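Town & Trade | Shopping
3/28/23 — by the Irkano news desk
3 comments · 183 shares

Irkano shops to stop giving free plastic bags

Small food shops in Irkano will no longer give free plastic bags to their customers from July. The town council approved the new rule last night, after a long discussion with shop owners.

Under the rule, a plastic bag will have to be paid for at the till. Customers who bring their own bag, of cloth or any other material, will pay nothing extra.
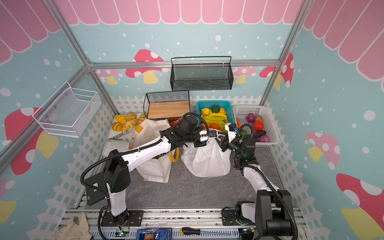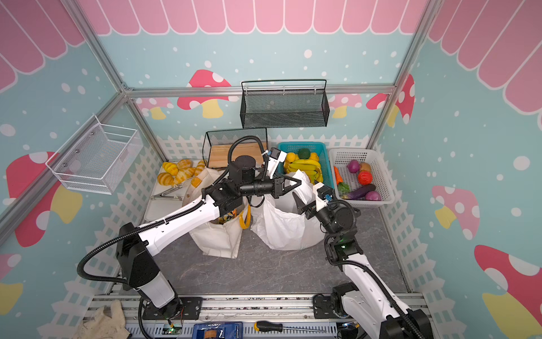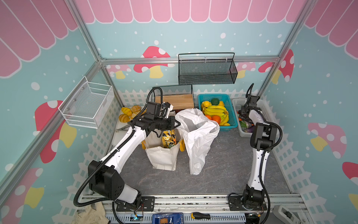 A white plastic bag and, in all three pictures, also a canvas tote.

IRKANO, March — The council received 633 answers to its question paper on the subject. Of these, 458 were in favour of the change. Many people wrote that they already keep a cloth bag at home but forget to take it with them.

The Mimilero food shops, which have branches in Irkano and Usurier, said they will sell canvas bags at a low price beside the tills. The Chávez bakery asked for more time — it still has a large stock of plastic bags — and may use them until the end of the summer.

Bags for loose fruit and fresh fish are not included in the rule. Usurier will discuss a similar proposal later this year.

Filed under: Shopping, Council, Waste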